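Review: the Kureck head-camera kit and the Jeddale training recipe
Posted by Wendell Nguyen-Tran, May 14, 2019 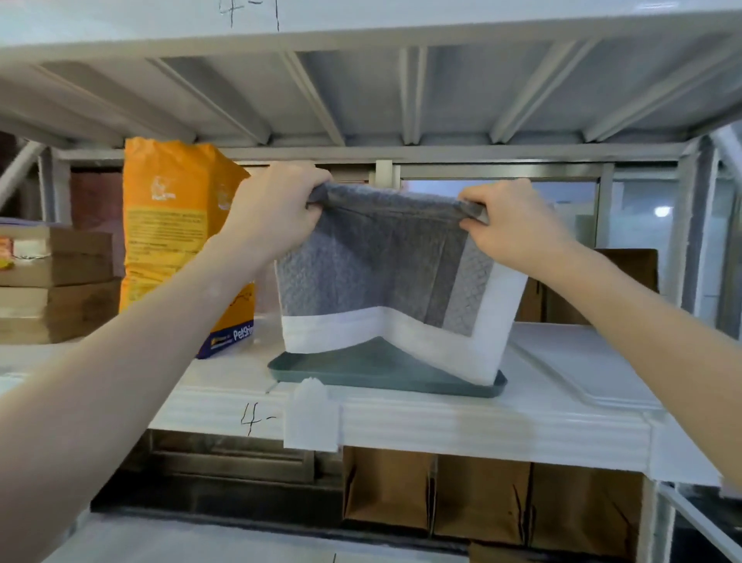

The Kureck kit is a head-mounted camera, a battery pack and a license for the recording software. It comes with a written training recipe, called Jeddale, for turning first-person video of people doing chores into something a two-arm robot can learn from. I bought it for our shop in January and have used it nearly every working day. Our task is shelf work with soft goods, and the hard case is a quilted pad on a shallow plastic tray. A person takes both top corners, pulls the edge tight and lifts, and the bottom of the pad sags and folds where it meets the tray. Our old arm program had no idea what to do about that sag. It treated the pad like a board. I wanted to know if video of bare hands would do better than the joystick driving we had been paying for.

What you get. The headband is padded and fits most people. The cable from camera to battery is too short if you are tall, and I replaced mine with a longer one in the first week. The software starts on a button press and splits the recording into clips on a second press. It does not crash. The clip names are long strings of digits and you will want your own naming sheet.

The method. Jeddale has three stages. First it finds the hands in each clip and marks when the fingers close and open. Then it trains a model to guess the next hand position from the picture. Last, you add a small number of robot clips, driven by hand, and the model learns to match its guesses to your grippers. The claim is that the first two stages do most of the work, so the last one can stay small. The manual suggests 2,000 human clips to start, so that is what we recorded, plus 228 robot clips for the last stage.

Results. We ran each version on the pad lift with the same arms and the same shelf. A run passed if both top corners came up and the tray stayed where it was. The joystick-only model passed 30 percent of its runs. The Jeddale model passed 68 percent. I had Demetrius Oyelaran score the runs without knowing which model was which, and I would suggest anyone testing this do the same, as I caught myself being generous in my own early scoring.

Where it failed, it mostly failed on the left corner. People roll the fabric a little when they pinch it, and our grippers can't roll anything. The model tries anyway. It closes, turns the wrist, and the pad slides out. We filed down the fingertips and glued on a rubber strip, which helped some, but I changed that after the scoring and so it is not in the numbers.

The other weak spot is depth. When one forearm passes in front of the item, the hand finder loses the far hand and guesses. On a crowded shelf with boxes and bags on both sides of the item this happens a lot. You can throw those clips out with a setting in the software — I did for one training run and got a slightly worse model, so I put them back.

Compared with others. I had a Triltmont wrist rig on loan before this. It gives cleaner finger data and doesn't care what is in front of what, but you wear a glove, and people do not handle cloth the same way with a glove on. For boxes I would take the Triltmont. The Bodin package is cheaper than both and I could not get it to export anything our trainer would read. Their support wrote back twice and then stopped.

Things I would change. A longer cable. A light on the front that shows when it is recording, as the beep is hard to hear near a fan. A manual that says how much computer you need. Training took our machine most of a weekend and there is no warning about that anywhere.

I have not tried it on anything that pours or rolls. I also have not tried moving the model to a different shelf without new robot clips, though the manual says you can.

Would I buy it again? For soft items and two hands, yes. For a single arm picking up hard boxes it is more than you need. Four stars out of five, with the missing one split between the cable and the clip names.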